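Taking a tower apart and putting it back together: your questions

I'm Bautista Retamal, and I look after the bench at Varma, the repair room in Findden. People write in with the same questions over and over, so I started keeping my answers on one page. It has grown! I add to it when something new comes up and fix it when somebody tells me I'm wrong, which happens more than I'd like.

Who is this page for?

Anybody with a desktop tower and a screwdriver, really. Most of you writing in have an old office machine that somebody was throwing out, and you want to know if it's worth the trouble. It usually is. I don't do laptops here (too many tiny clips, and my eyes aren't what they were), and I don't do all-in-ones either.

What do I unplug first?

Power cord, at the wall and at the back. Then everything else – monitor, keyboard, network cable, that speaker wire you forgot about. Hold the power button in for a few seconds afterward. If the cables behind the desk are a mess, wrap a bit of masking tape around each one and write on it.

Do I work with the case standing up or lying down?

Lying down, with the open side facing the ceiling. I can't say this strongly enough. A standing tower looks convenient until you drop a screw and it rolls under the board, or you're trying to line up a card with one hand and hold the case with the other. On its side, everything stays where you put it, and you can lean in from whichever edge suits the part you're after.

If there's a hinged panel or a swing-out bracket in there, open it all the way before you reach past it. I've scraped the same knuckle on the same sort of bracket for years.

How do you keep track of the parts once they're out?

With a tray that has a place for each part. I used to use egg cartons and a baking sheet, and they were fine for screws, but a drive sliding around on a baking sheet makes a horrible noise and I'd rather not hear it. A shaped tray sits next to the case, each part goes in its own pocket, and when you come back from lunch you can see what you've got. Drive standing up in the back, processor in its pocket, memory lying flat in the long slot. That's my layout and I've stuck with it.

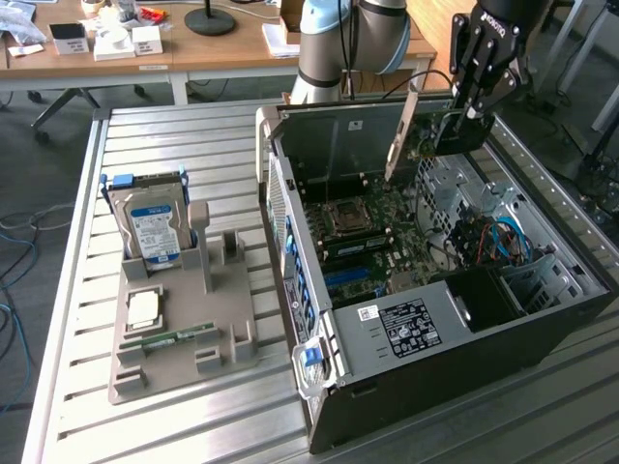 The Loltari Bench Notes, Issue 30

Do I need a printed tray, or will something else do?

Something else will do. A printed one is nice if you do the same model of computer again and again, and the pockets can be made to fit. For a one-time job, cut some shapes out of a block of firm foam, or line a shallow box with a clean anti-static bag and keep the parts well apart. What I'd steer you away from is a fluffy towel. I get asked about towels a lot. Lint gets everywhere and static is not your friend.

If you're drawing your own tray, leave finger room on at least two sides of every pocket. My first one held a memory module so well that I had to turn the whole thing upside down to get it out. Go a little loose and you'll thank yourself.

What order do the parts come out in?

Here's mine. Other people do it differently and their computers work too.

Drives first, and take their cables off before you pull on anything. A lot of towers have plastic rails or a carrier that you squeeze from both sides, and they're often blue, or some other bright color, so you know where your fingers go. Follow the color. If you're reaching for a tool and there's a bright plastic tab right there, stop and try the tab.

Then the graphics card, if there is one. Then memory. Then, only if you have a reason, the processor. I leave the power supply alone unless it's being swapped as a whole unit, and I never, ever open one up. Please don't either.

Going back in, I run the list backward.

The graphics card won't come out. What am I missing?

Probably the latch at the far end of the slot. There are two things holding most cards: a screw or a clamp at the back of the case where the metal bracket meets the wall, and a little catch on the slot itself. People undo the first one and then heave. If the card rocks at one end and won't move at the other, look for the catch with a flashlight before you do anything else. Press it, lift the card straight up, and hold it by the bracket and the edges.

Can I touch the gold bits?

Try not to! If you do, it's not a tragedy. Wipe them gently with a lint-free cloth and let it be. I've seen advice about pencil erasers and I'm not getting into that fight again.

Is it safe to take the processor out?

It's safe if you're patient. Open the lever and the frame, look for the little corner marks so you know which way around it goes, and lift it straight up by the edges. No tilting, no sliding. It goes into the tray face up, the same way around as it sat in the socket, and then you don't have to think when you put it back. Close the frame over an empty socket if you're leaving it for a while and the design allows it.

You'll need fresh thermal paste before the cooler goes back on. Everyone asks how much. A blob the size of a small pea is what I use, and I've stopped reading the arguments.

Can I rest the tray inside the case?

On a big tower with the insides stripped out, yes, I do it all the time. It's a handy way to keep a full set of parts together while you're moving things around the bench or shifting a case onto a shelf. Check there's bare, flat floor under it and no standoffs poking up. Tall parts like a graphics card can stand on edge in a tray if the slot holds them properly, and the rest can sit flat. Just remember to take the tray out before you put the lid on (yes, I have done that).

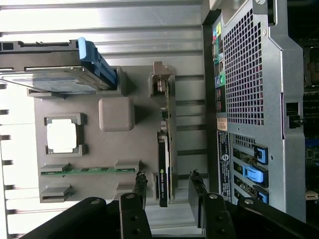 I'd also say write the card's model down while you're at it. The last one I noted was an NVIDIA Quadro K420, and it took me two seconds to read it off the shroud while it was out. Reading it with the thing installed and the case under a desk is a different sort of afternoon.

Do you keep records of all this?

I do, in a ledger that started out as a school notebook. At last count it had 1,366 towers in it, and 979 of those went home again in working order. The others got used for parts, apart from a few that I still think I can save. My wife has views about those few.

How long should a full strip-down take?

I allow 30 minutes if I know the model and double that if I don't. Your first one might eat an entire evening and that's fine. Take photos with your phone every time you unplug a cable. Cables are what trips people up on the way back, especially the small front-panel ones, so get a good close picture of those while they're still connected.

What about dust?

Take the case outside, and hold the fan blades still with a finger while you blow. A soft paintbrush gets into the square holes of a rear vent better than anything I've bought for the purpose. Do the vent from the inside and from the outside. Skip the household vacuum.

I have a screw left over.

Everybody does, sooner or later. Check the drive carriers, the back of the graphics card bracket and the power supply, in that order. Tip the case gently and listen for a second one. If nothing rattles and nothing is loose, put it in the jar. Mine came from Ullden, the hardware store, with 100 mixed screws in it, and it's a good deal fuller now.

It's all back together and it won't start. Help?

Memory first. Take it out and seat it again, firmly, until the clips close by themselves. Then the power plugs on the board (there's often a second, smaller one near the processor that people forget). Then the graphics card, and whether your monitor cable is plugged into the card or into the board. If you hear beeps, count them and look them up for your model before you write to me, and put the model number in the message. I can't do much with "the black one"!

Can I bring my computer in?

Sure. Varma is open from May through the fall, mornings until noon, and the bench is at the back past the bicycles. Bring the power cord, and bring the screws too, if you've already started.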